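Teaching by Hand: Two Arms, One Table
Photo gallery
Posted 2024-01-12 by Yulan Shao

We spent most of December showing a pair of robot arms how to clear a table, and I've wanted to put a page together ever since. One of us drives, the arms follow, and every joint angle along the way gets saved so a model can learn from it later. It sounds simple! It's also the most absorbing work I've done since I joined the Baver group.

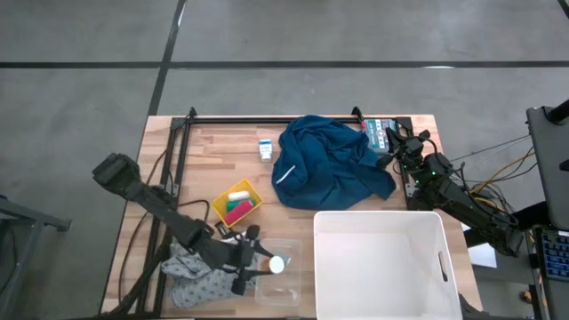 The driver doesn't type commands or draw a path on a screen. You hold a pair of small leader arms, one in each hand, and whatever you do with them the big ones copy. Squeeze and the gripper closes. Twist your wrist and the gripper rolls over. The first five minutes feel like wearing oven mitts, and then something clicks and you stop thinking about your own hands at all.

Left gripper, small container with the round white lid, clear tub below. Round things are harder than boxes, and Deming Tan had us practice them until we stopped squeezing too late. He wants the fingers to settle on the sides before any lifting starts, and he will send a run back if they don't.

Yellow basket, with a few things still in it. We set it at a slight angle on purpose and change the angle between runs. If it always sat square to the table the model would learn one basket in one spot, and then somebody would bump it and the whole thing would fall apart.

Cloth is my favorite part. There's a light gray printed piece near the clear tub and a big dark blue one farther up, and neither ever lands the same way twice. Anqi Ren is by far our best cloth driver - she pinches a fold, lifts a little, waits, and only then moves across. I rush it and end up dragging the whole heap.

The right arm, open beside the teal and white box. Two-arm work is where new drivers get stuck, because it's so tempting to park one hand and do everything with the other. Tianyou Zou's advice was to keep the idle arm somewhere useful, close to whatever it will need next. My runs got a lot smoother after that.

White bin, lower right. Big target, easy drop, and a very nice place to start if you're new.

A few numbers for those who asked: we kept 2728 runs from the month, and the first training set used 256 of them. Shengli Ding went through those himself and threw out anything with a long pause in the middle. The recording software is Skostero, version 3, which we've been very happy with (the replay view alone is worth it - you can watch your own bad habits back at half speed).

Next we're moving on to drawers and zippers with the Plundora team. I've already had a go at a zipper, and it was terrible, and I can't wait to try it again.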